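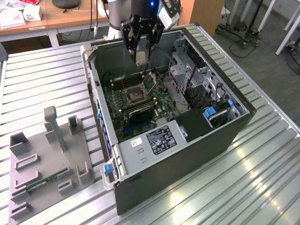 Anyone been to the Laitinen open day? Is it worth dragging a 12 year old?

Posted by plainspoke_mom

My son is nuts about computers (he has taken apart every single thing I ever told him not to) and his teacher sent home a flyer for the open day at the Laitinen workshop. It says there's a robot arm demo where the arm puts parts into a desktop PC, plus a talk and some hands-on stuff. It's a two hour drive each way for us, so before I commit I'd love to hear from people who went last time. Is it really a demo, or do you stand behind a rope while somebody reads slides at you? Can kids get close? And do they know their stuff well enough to answer a kid who will ask the same thing nine different ways? Also, food. Is there food. We were burned badly by a science museum trip last December where the only thing open was a gum machine.

Thanks in advance!

Teodoro Villanueva
Posted 3 Oct 2018

I went to the last one with my nephew, who was 11 then, and I'd say go, with a few things to know first.

The arm demo is the good part by a mile. They lay a regular old tower on its side with the panel off, and the arm goes in with a little two-finger gripper and sets the processor in the socket. If your son has ever built a PC he'll know why that is nerve-racking! The chip has to go in the right way around, and you can't shove it. On our visit the first try came down slightly crooked, so the operator stopped, backed the arm off, and ran it again. Second time it dropped right in and the whole room clapped, me included, like we were at a ball game. My nephew liked the miss better than the hit, because then he got to ask what went wrong and the operator (young woman, very patient, I never caught her name) spent a good while at the screen showing him how she nudges the position over.

The parts sit in a holder tray next to the computer, so the arm knows where to pick things up. They told us the tray was 3D-printed in house and they'd gone through a bunch of versions of it. Ask to see the rejects, they keep them in a box and they let kids handle those.

You do have to stay behind a tape line while the arm is moving. It's close enough to see what the fingers are doing if you're in front. If you're in the back you're looking at somebody's jacket. They run the demo 2 times in the afternoon, and the second one was much emptier, so skip the first and do the talk then. The talk was OK. It was mainly about a project called Surkoten and why sorting out used computers by hand takes so long. I followed maybe half, my nephew ate a granola bar through it.

Hands-on table: they give you a dead motherboard and you practice seating memory sticks yourself, then they let you try it holding kitchen tongs so you get a feel for what the robot is dealing with. It is SO much harder than it sounds. I got one in crooked and had to start over while a little girl next to me finished hers.

Food was a coffee urn and cookies. Pack sandwiches.

Sign up early. They had 188 spots when I went and it filled. The name on the sign-up page is Plultside, which confused me, but it is the right place. Parking is behind the building, not the lot out front, that one belongs to the tire shop and they will come out and tell you.

gearbox_annie

Agree with Teodoro about the second demo. I'd add that the arm moves slowly. Like, slowly. My two expected something out of a car commercial and my younger one was done after five minutes. The older one had to be pulled out of there at closing. So it really depends on the kid, and yours sounds like the second type.

They answered everything my daughter asked, including how much the arm costs (they wouldn't give a number) and whether it has ever broken a computer (yes, bent pins, more than once, and they were pretty cheerful about it). Wear sneakers, it's a lot of standing on a hard floor. If he has a question about a particular part, have him write it down before the demo, they take questions right after and it goes fast.

mudflap73

went in the morning, no demo in the morning, website didn't say that. cookies were fine

plainspoke_mom

Thank you all, this is so helpful! Signed us up last night for the afternoon. He has already started a list of questions and it's on its second page. I'll bring sandwiches and park around back.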